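About Us

Zadwood Equipment Planning
Floltdale and Worville

Hello, and thank you for stopping by. We are a small firm that helps people work out what to buy when they want robots on the premises, what it will cost them over the years they own it, and when would be a sensible time to spend the money. We don't make robots and we don't sell them, and we take no commission from those who do. You pay us for our time and you get our opinion, along with a spreadsheet that we have fussed over more than is probably healthy.

How we started

Zadwood began with a shopping list. Aurelio Sotomayor was looking after the purse strings at a packaging works in Floltdale, and was handed a quotation for a pair of robot arms with one very large figure at the bottom and hardly anything above it. He rang the supplier to ask what the figure left out. Quite a lot, as he heard over the course of a long afternoon: the grippers, the spare cables, the bench, the training, the insurance, and the electrician who would have to come in before any of it could be switched on. He wrote it all down, and a tidied-up version of that list is still the first thing we send to every new customer. It now has 40 lines on it, and we add another whenever a bill catches one of us by surprise.

Friends at other firms asked to borrow the list, and then asked if Aurelio would come and fill it in with them, and after a couple of years of doing this at weekends (his family were very patient) he made it his job. There are four of us now, with an office above the bakery in Floltdale and a second, rather draughtier one in Worville.

What we do

Most people come to us in February, when next year's budget is being argued over and somebody has written "automation?" in the margin. We like to begin with a visit. We'll walk round with you, drink your tea, and ask which jobs you would like a machine to take on and how often they come up. Then we go away and write you a plan in plain words, with the buying price, the yearly running costs and a fair sum put by for repairs. If leasing suits you better, we'll say so. If we think you should wait, we'll say that as well, and we have talked ourselves out of a good deal of work that way!

A budget review costs £1,368, and that covers the visit, the written plan and two follow-up calls. Bigger jobs, such as fitting out a whole teaching lab or a packing hall, are priced once we have seen the place.

We are especially fond of small bench set-ups, the sort a college or a workshop can fit on one table. They look modest on a quotation, but the little things do add up: fingers for the grippers, fixings, and all the everyday bits and pieces you need for the arms to practise on. Our Kwon plan was written with these buyers in mind and puts all of it on a single page.

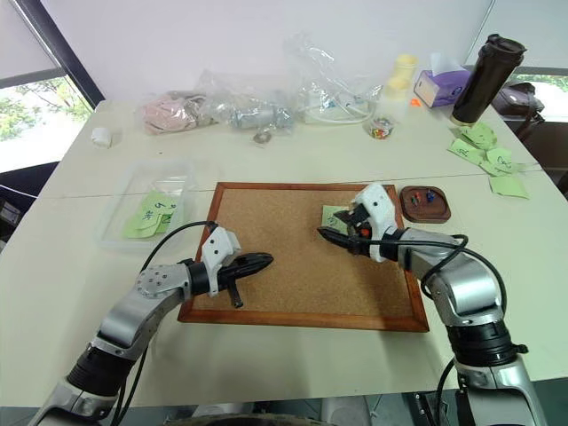
Two arms over a cork board, with sticky notes and push pins to hand.

Come and see us

Our next open morning is on 21st June at the Floltdale office. Bring a quotation if you have one, even one you've already signed, and we will go through it with you line by line over a bun from downstairs. There is no charge and you needn't book, though a quick note helps us with the buns. The stairs are steep, so if they would be a trouble to you, let us know and we'll set up a table on the ground floor instead.

If you can't make it, write to us through the contact page and Aurelio or one of the rest of us will ring you back.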